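Ticket 3032: stains on the plinth, path side
Status: open
Building: Piltum
Opened by: Inger Stougaard

Hello all, and sorry in advance for the length, but I'd like to get everything down while it's fresh in my mind.

I went along the footpath between the building and the lawn this morning and had a proper look at the grey plinth. There are faint streaks and stains on it, and the beige part higher up is looking a bit blotchy as well, though I must say it bothers me far less. What I'd dearly like to know is whether we're dealing with old dirt that will wash off or with damp coming through, as I'd hate for us to pay for paint and then see it all come back by November.

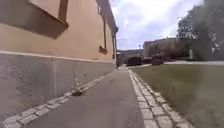

Wian Nel replied at 9.40: Please don't let anyone near it with a pressure washer yet, Inger! We did that on the Morivano block and drove water straight in behind the paint. Try a soft brush and plain water on one small patch first, beside the vertical seam, then leave it 3 days and see what shows.

Thank you, Wian, that's very kind, and it has saved me from myself because I had the washer half booked. I've brushed a patch about 40 cm wide next to the seam and put a bit of tape on the ledge so I can find it again. I pulled at a weed by the foot of the wall too, while I was down there, and my knees have had plenty to say about it since.

Still to do:
Check the patch and add a note to this ticket
Ask Drestach whether the seam wants resealing
Look up the paint used last time (should be under ticket 429)

I'll leave this open until I've heard back from Drestach. If anybody remembers the name of that grey, do please write it in underneath.

Inger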